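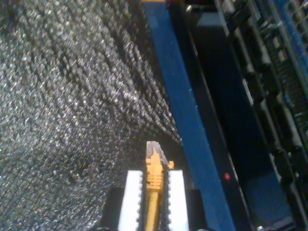

Getting the Old Building Online: A Talk With Indira Pisharody

April 2023

The Falletti is a four-story brick apartment house that went up as a shoe warehouse. It was turned into apartments in stages, and whoever did the work at each stage ran phone and cable lines wherever there was a gap in the wall. When Indira Pisharody took over as building manager, the most common complaint she got was about the internet.

"Heat was second," she said. "People could put up with the radiators knocking. They could not put up with a video call dropping in the middle of a job interview."

We met in her office on the ground floor, a narrow room next to the mailboxes. She had the floor plans rolled out on the desk and used a stapler to keep one end flat.

The building has 55 apartments. Until this spring, each tenant made their own deal with a provider, and most of them ended up on the same old coaxial line that came in through the basement. In the evening, speeds fell off badly. Tenants on the top floor had it worst. Some bought extenders, which then got in the way of the extenders next door.

"I had one hallway where you could pick up 70 different networks on your phone," she said. "I wrote them all down one night. Half of them were printers."

Her first idea was to ask a provider to fix it. She called two. One offered her a bulk contract for the whole building, with a term longer than the owners wanted. The other said they would be glad to come out and look, and then did not come out.

What she did in the end was hire Katsuhiko Sekiguchi, an installer who runs a small shop called Hameck out of a garage across the river. He had wired a dental office for a friend of hers. He walked the building with her for most of a day before he gave her a price.

I spoke to Sekiguchi by phone a few days later. He remembered the walk well.

"The walls are the problem in a place like that," he said. "You have brick on the outside, brick in the stairwells, and plaster on metal mesh in between. Wireless doesn't like any of it. You can buy the best router in the store and it will still quit at the bathroom door."

His plan was plain. He wanted a wired line to every apartment, with a wall jack in the living room, and then a small wireless access point for tenants who wanted one. The lines would run down through an old dumbwaiter shaft that had been boarded over for decades. Pisharody had not known the shaft was there. It does not appear on her plans.

"He knocked on the wall by the second-floor laundry and said it sounded wrong," she said. "I thought he was going to tell me we had mice."

The shaft saved a good deal of money. The work still took longer than they had hoped. The owners had approved it for March, and it ran over when the crew found old wiring in the shaft that had to be checked by an electrician first. Pisharody put a notice under every door and then spent two days answering questions about the notice.

Getting into the apartments was the slow part. Each one needed someone to let the crew in, move a couch or a bookcase, and wait while the jack went in. She made a sign-up sheet and taped it up in the lobby. Then she made a second one, after someone's kid drew on the first.

"A few people said no at first," she said. "They thought it was going to show up on the rent. I had to say it many times. It is not on the rent. The owners are paying for it."

I asked Sekiguchi what he would tell a manager starting on the same kind of job. He said to label everything. He had opened closets in other buildings and found bundles of cable with no tags at all, and had to trace each one by hand.

"Write the apartment number on both ends," he said. "Use a label that won't fall off in a warm closet. And leave some slack. The next guy is going to need slack."

He also said to test every line before closing the wall, even if the crew wants to go home. On this job he had to redo 4 ends. He blamed himself for all of them and said he had been rushing.

The new service has been on for a few weeks. Pisharody keeps a notebook of complaints, and she turned it around so I could read it. The recent pages had a leaking faucet, a loud dog, and a long entry about bicycles in the stairwell. There was one note about the internet, from a tenant who had plugged the cord into the old phone jack.

She still has a list. The laundry room has no signal, and people like to watch things on their phones while they wait for the dryers. The back stairs need a line for a door camera. Sekiguchi is coming back for both jobs when the weather is warmer and he can leave the alley door open.

After that she wants to start on the radiators. She has a quote from one company already and is waiting for another.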